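Kastitz Office Cleaning Phrases

A small word list for people who write cleaning rotas and shared-office notices. It holds 350 short instructions in British English, each with a plain German version by Ambros Nägeli.

Files
phrases.csv: one instruction per row
rooms.csv: room names used in the rotas
CHANGES: notes for each release

Columns
id, room, item, text_en, text_de, checked

The checked column is "y" for the 211 rows Ha-neul Yoon has read against the original notices. The rest are blank. Treat them as drafts.

Known problems
Rows from the Craddock rota use "wipe over" and "wipe down" for the same job. Kitchen phrases are thin. Four rows have no German text. Umlauts break if the file is opened as Latin-1, so use UTF-8.

Licence
CC BY 4.0. Last updated 2025-03-07. Send corrections to Ha-neul as a patch or a plain list of ids.

Pictures
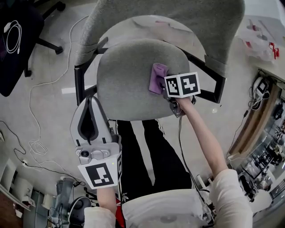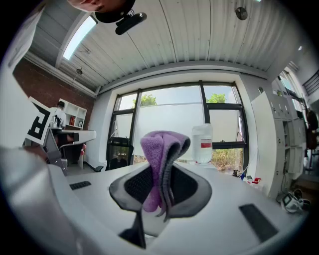
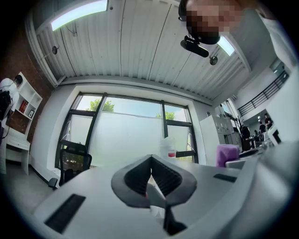 First: office chair and folded purple cloth. Second: purple microfibre cloth. Third: white table in an office.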